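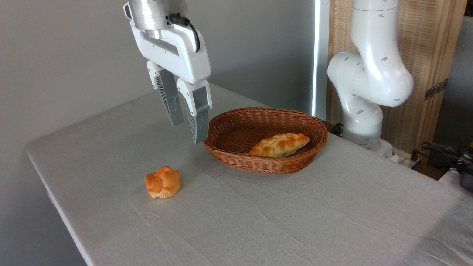 Zur Frage, ob Tischabräumen schon maschinentauglich ist: bei Einzelteilen ja, beim Takt nein. In unserem Aufbau für Murna liegt der Zopf im Korb, das runde Teil noch auf dem Tuch, der Parallelgreifer steht offen darüber. Von 130 Versuchen im Oktober brauchten 15 einen Eingriff.

Am 30. Nov. 2024 schrieb Bollance-Liste:
> Bei Grurklow heißt es, Einräumen sei gelöst.
> Gilt das auch für weiche Unterlagen?
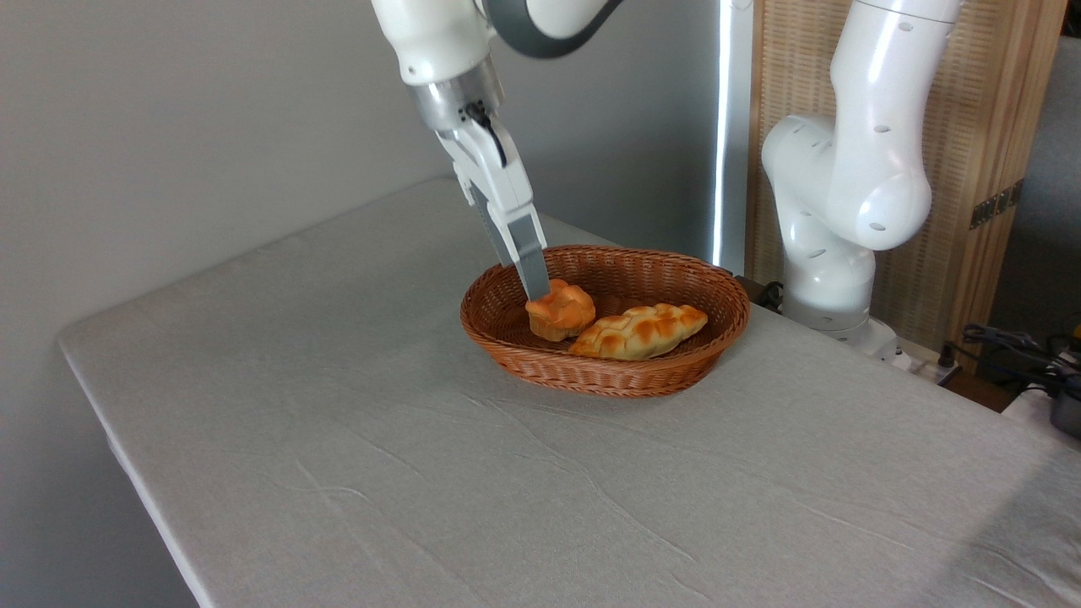
Nur bedingt. Falten im Tuch verschieben die Greifhöhe um bis zu 4 mm – Wogan regelt das nach, kostet aber 800 ms pro Griff. Für den Haushalt reicht es so nicht.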